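Kamlesh Rathore
Thread on Nellaren, for anyone thinking of going. I was there nine days in May and people keep asking me the same things, so I'm putting it all in one place.

1/ It's a river port, and the old town sits on the east bank. The train station is on the west bank. Look at which side your hotel is on before you book. The last ferry across is at 9 in the evening and after that it's a taxi over the north bridge.

2/ Getting in: the airport bus is number 31. It leaves from the far end of the arrivals road, past the rental car desks. You pay the driver, cash only. Get off at Customs House for the old town.

3/ If you land late, taxis use the meter. Mine did both times. Ask for the river road. The other way goes through the container yards and you sit behind trucks.

4/ I stayed at a guesthouse called Kashyap, two streets up from the ferry landing. Plain room, good bed, thin walls. Breakfast is flatbread, eggs and a sour plum jam I ended up buying a jar of. Ask for the back if you sleep light, the front is over a scooter repair shop that opens at 6.

5/ The covered market is called Stusteo. Everyone will tell you to go and they're right, but go before 8 a.m. By 10 the lanes are full of handcarts and you can't stop to look at anything.

6/ Fish is on the ground floor, dry goods and tea upstairs. The noodle counters are along the back wall. I ate at the one with the green awning four times. Pork and pickled greens, no menu in English, point at what the person next to you has.

7/ The Wurkov quarter is where the grain merchants lived. Big brick houses, most of them split into apartments now. There's a walking route with brass markers in the pavement. Takes half a day if you go slow. Two of the markers were missing, so carry the paper map from the tourist office.

8/ Only one of the houses is open inside. 400 to get in, 500 if you want the upper floor and the roof. Pay the 500. The roof has the best view of the river bend and there's a bench.

9/ Weather. May was hot by noon and it rained most afternoons, hard, for an hour. Then it was fine again. I did my walking early, went back to the room after lunch, and went out again at 5.

10/ Someone asked about day trips. I did one, the slow boat upriver to the salt pans. Two hours each way and not much shade. I wouldn't do it again. The hills are supposed to be better but the road was closed for repairs.

11/ Money: the ATM at the ferry landing was out of cash twice. The bank on Customs House square was fine every time.

12/ Language: a little English at hotels, almost none at the market. Numbers and "thank you" got me most of the way. People were patient with me.

13/ Would I go back? Yes, for four or five days. Nine was long for the city by itself. I'll answer questions in the replies when I get to them, I'm working through May's messages first.

14/ Last one from me tonight.

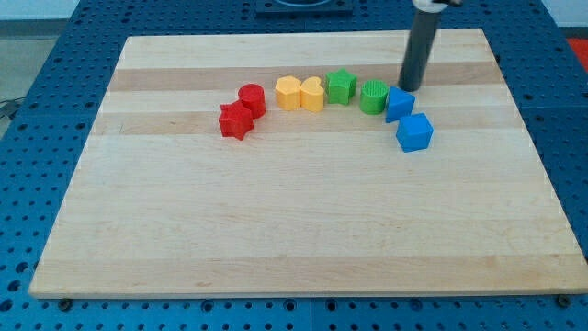 Eight little blocks on a maple board.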